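The Board Is Finished, Please Stop Asking About the Board

I have been making a cutting board since February. I mention the month only because people in this house have been mentioning it to me.

It's no longer a cutting board, by the way. It stopped being one when I realized it wouldn't fit in the sink, or next to the sink, or in any position on the counter that also allowed for a toaster. I had measured the wood. I had measured the clamps. The kitchen I had more or less assumed.

So it's a play board now. A big flat piece of maple for setting things out on, which the blocks have already claimed, and I'd like it noted that I said "play board" in a confident voice, as if it had been on the drawing all along. There was no drawing.

The wood

The maple came from Negussie Lumber, out past the car wash, where I go because they let you dig through the short bin without hovering. Short bin boards are cheap for good reasons. Mine had one bowed end, a bit of sticker stain and somebody's arithmetic in pencil on the back, and I paid $23 for the pile and felt like a bandit all the way home.

What sold me was the figure. Under the fuzz you could just make out some swirl, the kind of grain that goes off and does its own thing for a few inches before rejoining the board. I laid the planks out on the garage floor and spent an entire evening swapping them around until the swirliest parts were all at the front. Then I went to bed, came back out in the morning, and couldn't remember which order I'd picked. Use chalk. Draw the big triangle across all the boards. I've read this advice in every woodworking book I own and apparently considered it decorative.

The glue-up

My clamps are Ladari, bought secondhand, and every one of them creeps a little when you tighten it. You learn to snug one, move on to the next, and go back around like you're plating dinner for a large and impatient table. I used too much glue. I always use too much glue. The squeeze-out ran down onto the floor and there is now a permanent map of a small island nation on the concrete.

The seams came out all right. You can still find them if you look, thin lines running straight across from side to side, and I've decided I like seeing them. The one through the middle is the best joint I've ever made. The one near the back is a joint I made when it was getting late.

Sanding, which was most of it

If you've never flattened a wide panel by hand with a random orbital sander and a bad attitude, the main thing to know is that the dust gets in your coffee. I went through the grits the way you're supposed to, up to the point where the surface felt smooth, and then I wiped it with a damp rag and watched all the grain stand up again like it had heard its name. Sanded it back down. Did that one more time.

I eased the front edge but left it mostly square. I'd been planning a big soft roundover, and then I looked at the router, and the router looked at me, and we agreed on sandpaper.

The finish

Arkorine, the clear one, rubbed on thin. The can says to wait overnight between coats. I waited overnight between the first and second, and after that I waited roughly as long as lunch, so there's a spot that stayed tacky for days and collected one dog hair, since removed. The color came up to a pale honey, warmer than raw maple but a long way from the orange my last project turned. (We don't discuss the last project. It's holding paint cans.)

Two coats would have been plenty. I did more. I was avoiding cleaning the garage.

Where it lives

For now the board sits on top of the blue pegboard, laid flat. I bought that pegboard at the Murkus closeout for hanging tools on, and in all this time it has held exactly no tools, so at least it's doing something. The blue is a lot of blue. Next to it the maple looks almost shy. I had pictured a calmer arrangement, linen maybe, a ceramic bowl with a pear in it, the sort of thing people do in magazines when they want you to believe nobody in the home eats cereal.

Instead we have blocks. They moved in the day I declared the finish cured, and they have stayed. I've tried putting them back in the tub. By evening there are stars out again. The yellow ones usually get pushed up against each other toward the back, and the blue ones get the middle seam, my good seam, the one I would have liked people to see. The red star has taken the spot with the best grain, and I've given up moving it.

I will say it's a good surface for this. Flat enough that things stand up when you stand them up. Heavy enough that a bump to the table doesn't wipe out somebody's whole city. The colors look great on it, too, which I take some credit for, having chosen wood.

It's also already got a dent, over by one side, and no one knows anything about it.
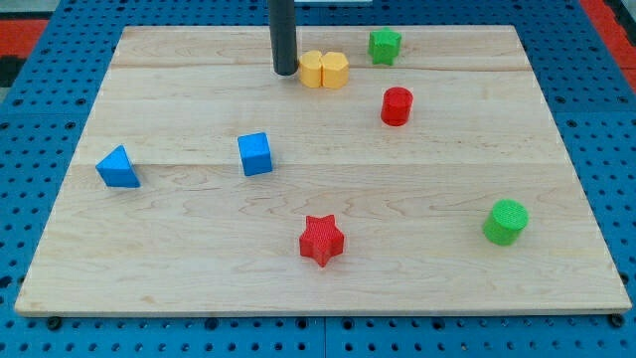
Next, supposedly

A lid for the block tub, so the blocks have a reason to go back in. I have one maple offcut left that's nearly wide enough, and I've learned nothing, so I'll probably start cutting before I measure the tub.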